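Wukcombe handheld gripper set: equipment planning notes and data card

Kept by Odette Millet. Purchasing questions go to Adalberto Brandão.

What this covers

The set holds 1,245 recordings of people handling household items with hand-held grippers in a furnished room with seating, tables and large windows. We also use it to plan spending on the next round, so the kit notes sit in the same file as the data notes.

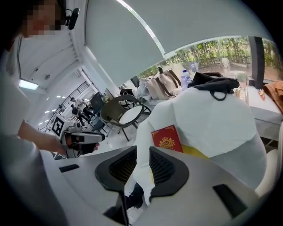
Each collection station is budgeted as 2 grippers, one spare set of finger pads, printed markers and a charger. Akusell quoted 967 per gripper, excluding VAT and delivery. Ikolari was cheaper but could not supply replacement pads separately, and Benedito Falcão ruled them out for that reason. Pads are the part we reorder most often.

Items to handle come out of a separate line. Books, envelopes, bags and cloths are bought locally and do not need a purchase order. Keep the receipts.

Storage

The current set takes up 1,792 GB uncompressed. Plan for two copies, one at Wukcombe and one at Seixas. Do not count the laptop drives as a copy.
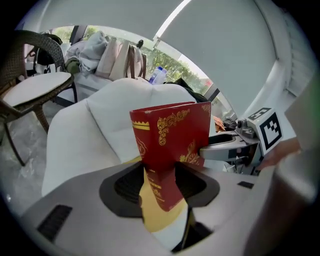 Hardcover books need a firm grip, and the thicker ones should be tried with the new fingers before we commit to a full order. Vanderleia Fagundes has the sample pair until August.

Not yet priced

- padded cases for transport
- a second marker printer
- lens cleaning supplies
- repairs outside warranty

Known limits

Most recordings were made in daylight. Room layout varies little. Faces should be blurred before release; report any missed ones to Everaldo Aguiar with the recording number.

Changes

Added the Akusell quote. Removed the hire option, as the supplier no longer offers it.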